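Trarier aluminium frame kit – rectangular, bench size

In stock. Ships flat, you bolt it up.

Silver aluminium extrusion, four lengths, cut square and deburred. Makes one rectangular frame, slightly wider than tall. Open middle, no back panel. People use them for small sign work, cable practice, display bits, holding things up off the bench. We use ours for most of that.

What you get

Four rails, top and bottom matched, sides matched
Triangular corner brackets, silver
Bolts and slot nuts in a bag, plus spares
Hex key (short one, bring your own if you like a long one)
Folded instruction sheet

Not in the kit: pegs, clear pieces, wiring, any electrics. Those are seperate, see the Herside fittings page.

Sizes

Standard is the only one on the shelf. Inside width 165 mm, rails 16 mm. Other widths cut to order from the Ansah workshop, allow extra time, no returns on cut lengths. Heights as well – ask first, the saw has a minimum.

Putting it together

Do it on a cloth. Bare bench scratches the rails and the small nuts roll off. Lay all four rails out first, slots facing in. Brackets finger tight, all of them, then square it up, then nip each one a bit at a time going corner to corner. Don't do one corner up hard and then start on the next, it will pull out of square and you'll be undoing it.

Slot nuts go in from the open end. If you forget one the rail has to come off again. Put a spare in the top rail before closing up.

Leave the top rail till last if you are running anything along it. Much easier with it flat.

Adding fittings

Upright pegs and clear faceted pieces go along the top rail. Set the spacing dry before you fix anything. Thin wire can run peg to peg, keep a little slack in it. Flat cables best brought in at the two top corners so the middle stays open.

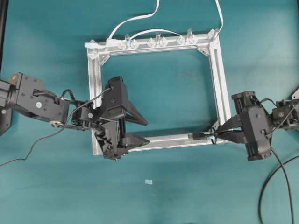
Guangming Luo

Built one up with clear pegs along the top rail, five of them, and the faceted pieces in amongst. White cables in at the top, one each end. Teal-green cloth under it, the clear bits do catch the light. I like the pegs a touch closer than the sheet says but that's taste.

Finish is plain silver. Marks wipe off with a damp cloth, no solvent near the clear parts.

Ordering

Single kits from the Skovasel counter or by post. Schools and clubs, packs of 90, email for a price, they go on a pallet so we need a delivery adress with someone in. Next batch of cut-to-order rails is July.

Missing bolts, wrong bracket, bent rail – tell Benedito Paiva, parts desk, and he'll post the bit out. Keep the bag label, it has the batch on it.

Page updated 08/01/2019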